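Checklist before first run, two-arm sock sorter, shared workshop Skastbridge

214 shares | 3 comments

I made this list for our build, which we call Giltar. It is two small arms on one rail, with three baskets at the back, and the work is to sort socks by colour. Please go from top to bottom and do not jump over a point, even if you did the same check yesterday. I write OK, NOT OK or LATER beside each point, and after it my comment. Date of this inspection: 2020-05-01.

1. POWER AND STOP

1.1 Main switch can be reached without leaning over the rail. OK.

1.2 Stop button cuts power to both arms together. OK. In December it was cutting only the left one, so I ask everybody to test it with both arms raised a little and a hand ready under the wrist. They fall when the power goes. The joints have no brakes.

1.3 Supply for each arm has its own fuse. OK. Spare fuses are in the Brakach tin.

1.4 Nobody has put a kettle or a heater on the same socket. OK today.

2. GRIPPERS AND WRIST

2.1 Fingers close evenly and open fully. OK, both sides.

2.2 Screws of the fingers are tight. NOT OK on the right arm, one was turning by hand. Tightened, with a drop of thread lock. Look again after the next long run.

2.3 Wrist camera gives a clear picture and sees both fingers.

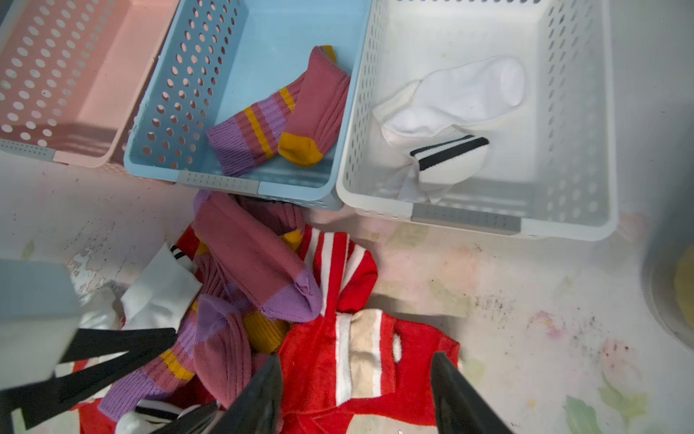 Grip force is the point where I am most strict. We set it low, at step 3 on the Coelho driver, and it should stay there until someone has a good reason written in the log. Before closing, both fingers must be open wide enough and must come down on cloth and on nothing hard. When they stand apart over the red socks with the white stripes, as on the wrist view, there is plenty of soft material between them and I am content. It is more difficult with a single flat sock, where the finger tips can press on the floor. For this case stop the arm above the floor and lower it by small steps. If you hear the motor humming while nothing moves, press stop and write down the height. OK with this comment.

2.4 No thread or fluff in the finger joints. NOT OK, cleaned with tweezers, power off. Wool is worse than cotton for this.

3. WORK FLOOR AND BASKETS

3.1 Mat lies flat, without a fold where a finger can catch. OK.

3.2 Baskets stand in the agreed order, pink, blue, white, from left to right. OK. The program does not look for them, it knows only the places. If you change two baskets, it will continue happily and sort wrong.

3.3 Baskets do not slide when pushed lightly. LATER. I would like small stops on the floor behind them, please give your opinion in the comments.

3.4 Crumbs and small pieces removed from the mat. NOT OK. Please use the hand brush before the run and also after.

3.5 Hard things are outside the reach of both arms. NOT OK. The stapler and the pen cup should live on the shelf. I have written this in the log before.

4. RAIL, BASES AND CABLES

4.1 Bolts of both bases are tight. OK, checked with the short key.

4.2 Cable on the outside of the right arm has enough loop for full reach, and the loop does not catch the basket when the arm comes back. OK, but move it slowly the first time.

4.3 Wires between the two control boards do not lie where a base or an elbow can pinch them. LATER. I would prefer them inside the white channel, with a lid.

4.4 Green light on both boards before the program is started.
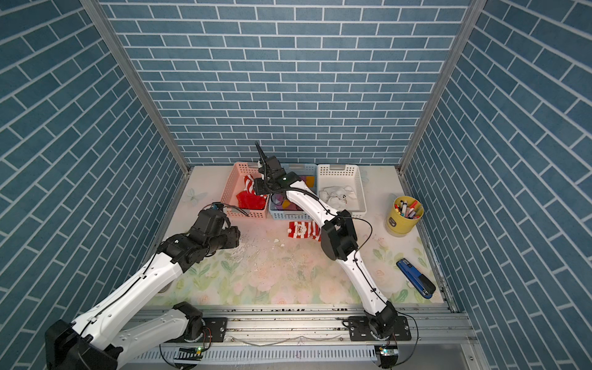 5. FIRST MOVEMENT

5.1 Speed at the lowest setting. OK.

5.2 One arm only, the other in its rest position. OK, left and then right.

5.3 Both arms together, without socks. The two grippers must never be above the same basket. OK.

5.4 One person watches with a hand at the stop button and does no other work, also no telephone. OK.

5.5 Log file saved and the name of the run written on the paper sheet. This one is run 422.

Result: allowed to run at low speed with a person present. Not allowed alone until 3.3 and 4.3 are finished.

Comments (3)

For 3.3 I vote for rubber feet. Stops will be in the way when we clean.

Is the thread lock the weak type? With the strong one we will not get the screws out again.

Yes, the weak type. Rubber feet are also fine for me, I will order them together with the lid for the channel.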